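Como dobrar panos pequenos de limpeza

Os panos pequenos são a peça que mais se acumula na lavandaria e a que menos gente dobra. Metidos ao monte numa gaveta, ocupam o dobro do espaço. O método que segue serve para panos quadrados de algodão ou de microfibra.

O que é preciso
Uma mesa larga e lisa, sem toalha
Os panos já secos
Uma caixa baixa ou uma gaveta com 18 cm de largura (uso a Lato, da Otdale, mas qualquer uma serve)

Passo 1. Separar
Faça um monte por cor ou por uso. Os da cozinha ficam à parte dos da casa de banho.

Passo 2. Estender
Pegue no pano por um canto, sacuda-o uma vez e pouse-o na mesa. Alise do centro para fora com a palma da mão. Se um canto ficar virado, corrija-o já – depois de dobrado nota-se mais.

Passo 3. Dobrar
Leve a borda de baixo até à de cima e acerte os cantos. Dobre outra vez ao meio, agora da esquerda para a direita. Fica um quadrado com um quarto do tamanho inicial.

Um pano que venha amarrotado da máquina não precisa de ferro. Segure-o no ar por uma ponta e deixe-o cair direito antes de o pousar.

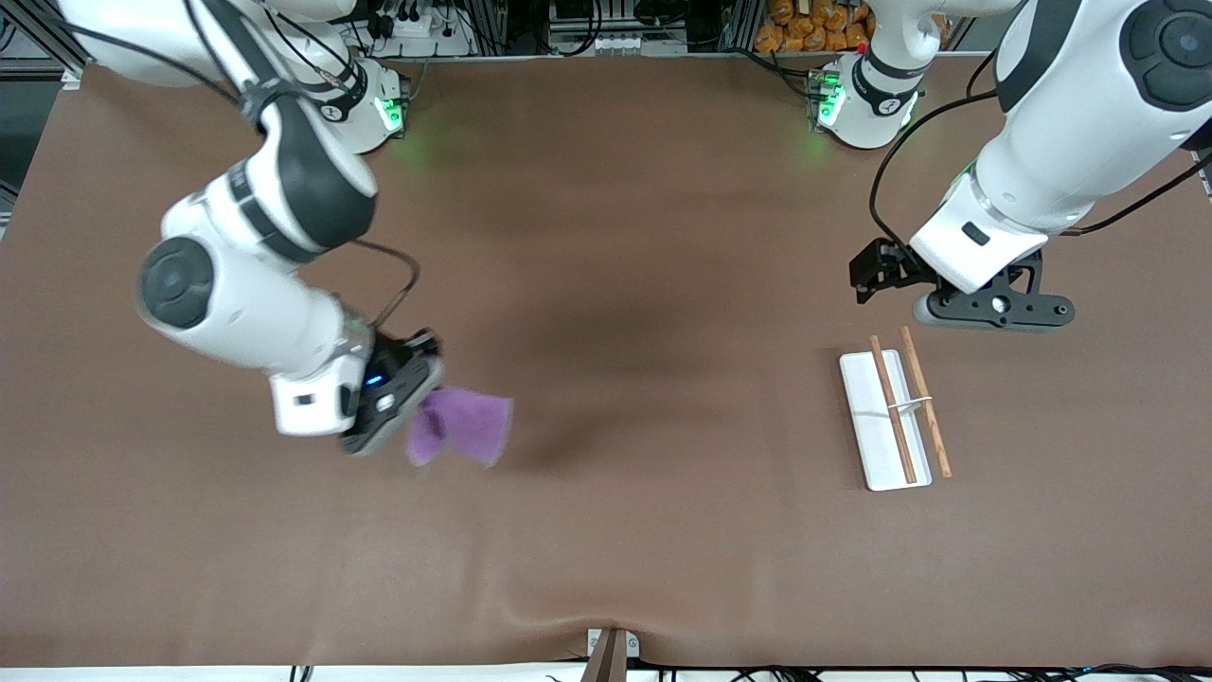

Os panos muito finos escorregam quando se empilham. Nesse caso faça uma terceira dobra e guarde-os ao alto, com a dobra para cima.

Passo 4. Guardar
Empilhe no máximo 7 panos. Os lavados de fresco vão para o fundo, para que todos se gastem por igual. Costumo tratar disto ao domingo, com a última máquina da semana.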